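How to run the mug demonstration at an open day

A guide for anyone setting up the kitchen demo at Gromorside

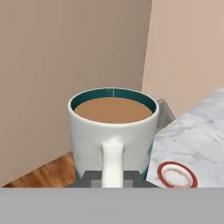 The mug demo is the one most visitors ask for, and it is the easiest to run badly. These notes cover the simulated version, which goes on the big screen in the front room. The version with the real arm has its own sheet and needs a second person at the stop button.

What you need

The demo machine with Skoryk installed
The Sikon control pad and its cable
The big screen, plus the long display lead
A printed copy of the key list
2 chairs, one for you and one for the visitor

Skoryk is the simulator. Sikon is the control software that sends moves to the arm, and it behaves the same whether the arm is real or simulated. Visitors often take them for one program, so use both names early on.

Before the doors open

1. Switch on the screen first, then the machine. If you do it the other way round the picture comes up at the wrong size and you will have to restart.

2. Open Skoryk and load the kitchen file. It takes nearly 2 minutes the first time each day. Leave it alone while it loads.

3. Start Sikon and wait for the green light next to "arm". If the light stays amber, unplug the control pad and plug it in again.

4. Choose the wrist view. The overhead view is good for planning, but from the visitors' seats the mug is too small to follow.

5. Run the whole routine once with the sound off. Check that the counter at the top goes up by one when the run ends. It stood at 2,463 when this page was last updated.

Running the demo

1. Tell visitors it is a simulation before you start. A few will still ask where the robot is kept.

2. Press Home, then Approach. The open gripper moves down towards the mug and stops short of it. Pause here and ask someone which part of the mug they would take hold of. Most people say the handle.

3. Press Close. In this routine the fingers go low on the body of the mug, one on each side of the handle. Explain that the grip point is a setting, and that you can change it afterwards if people want to see another one.

4. Press Lift. Keep the speed slider at the lower mark. The drink in the mug is what people watch, so a slow lift gives them time to look at the level against the rim.

5. Press Hold and take questions. The arm will hold its position for 600 seconds and then go back to Home by itself.

6. Press Lower, then Open. Wait for the arm to stop before you reset.

Letting a visitor drive

Set the pad to guided mode. This limits the arm to up, down and turn, and keeps the speed low. Give the visitor one job, such as lifting the mug and putting it back. Younger children do better with turn switched off.

If the arm ends up somewhere odd, press Reset scene. Do not try to steer it back by hand — it takes too long and the queue builds up.

If something goes wrong

The mug slides out of the fingers: the grip force has been changed. Go to Settings, Grip, Restore.

The picture freezes: wait for a count of ten. If it is still frozen, close Skoryk but leave Sikon open, then load the kitchen file again.

The pad does nothing: look for a message box hidden behind the main window.

Closing up

Save the log to the shared folder under Rudside, even if the day was quiet. Shut down Sikon before Skoryk, put the pad back in its case and coil the display lead loosely. The key list goes back in the drawer under the screen.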